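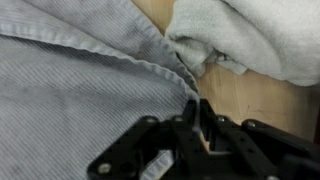 4. Setting up the cloth edge detector

By now you should have the Stustoto control package running and the arm moving when you ask it to. Well done, that was the dull part! In this section you'll teach the software to find the edge of a piece of cloth from the wrist view, decide where a finger should go, and hand that point over to the motion planner. It's the most satisfying bit of the whole set-up, and you can get a first result before you've tuned anything.

You'll need:
The Trolus perception module, installed as in section 2
A finished wrist calibration (section 3)
Two cloths with different surfaces. A ribbed or woven one with a stitched hem and a fluffy towel make a lovely pair to start with
A table that stays put

4.1 Draw the gripper mask

The fingers and brackets fill a good part of the wrist view, and they have far crisper edges than any cloth does. Left alone, the detector will fall in love with them.

1. Open Trolus and choose Views, then Wrist.
2. Open the gripper fully and press Hold.
3. Choose Mask, then Draw. Click round the outline of the gripper, including the finger tips.
4. Look for holes. If you can see table or cloth through a gap between the plates, leave it inside the mask for now. Small slivers of cloth give short, confident, useless edges.
5. Close the gripper halfway, press Hold again and repeat. Then do it once more fully closed.
6. Press Save set. Trolus blends between the three masks as the fingers move.

Note: screw heads catch the light and can show up as bright dots just outside a tight mask. Set Grow to 4 and they go away.

Caution: if you change the fingers or move the camera, draw the masks again. An old mask can hide the very strip of cloth you want to reach, and the planner has no way of knowing.

4.2 Split the surfaces

Cloth and table are often close in colour, so Trolus leans on texture as well. It sorts the view into patches and gives each one a label.

1. Lay one cloth on the table. Don't smooth it out, a few bumps are good.
2. Press Learn patch and drag a box well inside the cloth. Name it.
3. Do the same for the bare table.
4. Add the second cloth so that it touches the first, and learn that one too.
5. Press Show labels. Each surface should fill with its own tint.

Wood grain and slanting ribs can look alike at a coarse setting. If the tints bleed into each other, lower Texture scale one notch at a time and watch the preview. Loopy towelling is easier, as the pile scatters light in every direction and gives a very even, fuzzy patch.

4.3 Find the hem

This is where it gets fun. A folded cloth gives you the same material on both sides of the edge, so the labels won't help. The detector looks for a raised band with a thin shadow beneath it.

1. Fold one side of the ribbed cloth over, with the hem on top.
2. Move the arm to the Look pose.
3. Choose Edges, then Hem, and press Run.
4. A line should appear along the hem. Gentle curves and puckers are fine.
5. If the line jumps on to the ribs, raise Minimum length. The factory value is 60; for heavy ribbing we use 400.
6. If the line stops short where the cloth bunches into a crease, leave it. The end of a clean stretch is a good place to aim for.

Note: very flat lighting removes the shadow and the detector goes quiet. A lamp to one side works wonders – a cheap desk lamp is plenty.

4.4 Choose the contact point

1. Choose Contact, then Suggest. Trolus marks up to three points along the line.
2. Pick one, or turn on Auto to take the highest score.
3. Set Stand-off to 30. The finger will pause that many millimetres from the cloth before it goes in.
4. Press Send to planner. The Stustoto window shows the path in green, or in red if a joint would run out of travel.
5. With the speed slider at its lowest mark, press Step and keep a hand on the stop button.

Caution: the wrist view gets poor at judging depth once a finger is right up against the fabric. Trolus freezes the contact point at the stand-off and relies on arm position from there. If you nudge the cloth after that pause, press Cancel and run the hem search again.

4.5 If it doesn't work first time

Line drawn between two cloths: they share a seam in the view where they press together. Set Same label only to On, and the search will stay on one material.

Dark marks picked up as corners: stray specks, smudges and knots in the wood can all do this. Raise Blob filter by one.

Error 567: the mask set is missing or was saved for a different gripper. Go back to 4.1.

Path always red: the cloth is probably too near the base. Slide it away from the arm and try again before you touch any planner settings.

Once you have a contact point you like, save the whole set-up as a profile. You'll load it in section 5, where the Orozco grasp script closes the fingers and lifts.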